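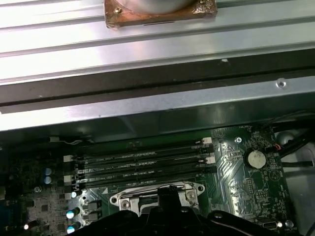
3.2 Taking the machines apart

Figure 2. Inside of a computer: ribbed aluminum panel with a copper-colored plate, and below it the motherboard with four empty memory slots and the coin-cell battery in its holder.

The 26 people who took part in the study came to the Mahmoud repair room in small groups, and we let them settle in at their own pace before anyone picked up a screwdriver. Most had owned a computer for years without ever seeing the inside of one, and we were glad to find how quickly shyness gave way to curiosity once the side cover was off. Each person worked through a desktop machine from the Nosard collection, with a tray for screws and a soft mat for the parts, and was asked to tell us, in whatever words came to mind, what could be saved and what could not.

Memory was the part people felt surest about. The slots are easy to find, and the white latches at their ends (Figure 2) more or less invite a thumb. The coin cell was another matter. Several participants took it for a button or a cover at first, and Tamsin Alcantara, who sat with every group and kept the notes, wrote down a good many happy exclamations when the little disc was recognized as the same sort of battery that goes into a kitchen scale.

Metal was judged much more by its color than by its weight. Copper drew the eye straight away – even a plate with rough, discolored edges was called "the good stuff" – while aluminum, of which there was a great deal more, was often set aside as plain casing. We return to this in Section 4, where the sorting choices are compared with the Melteo price list for May.

Sessions ran for 75 minutes, with tea halfway through, and nearly 600 parts were sorted and labeled over the course of the study. Participants who wished to keep going afterward were welcome to do so, and 6 of them stayed on to put a machine back together.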